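Skellinero forum > Data collection > Handheld grippers
Search this forum Go

Transparent objects: how many starts per layout?

bulleo_rig
We have 46 demos of the bottle task on the long table, 38 after filtering. Mug and books stay in view as distractors.

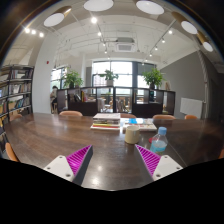 Fingers open, mug and bottle to the right.

The policy reaches well but closes late on clear plastic. Is it worth going to 300 in the same room?

codell
No. Past a certain point you are teaching it the room. Move the books and the mug first.

wick_2
Disagree – the Wickramasinghe set kept its layout fixed and trained fine. Late closing sounds like too few close-range views.

bulleo_rig
Close range looks like this. The label is the only strong texture low down; the shoulders show the table through them.

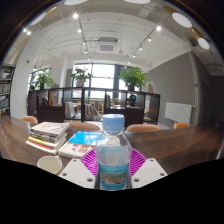

Re: Transparent objects – label bias

codell
Then it may be keying on the label. Turn the bottle between takes and hold back 2 layouts for testing.

4 comments · 0 shares
Last updated: January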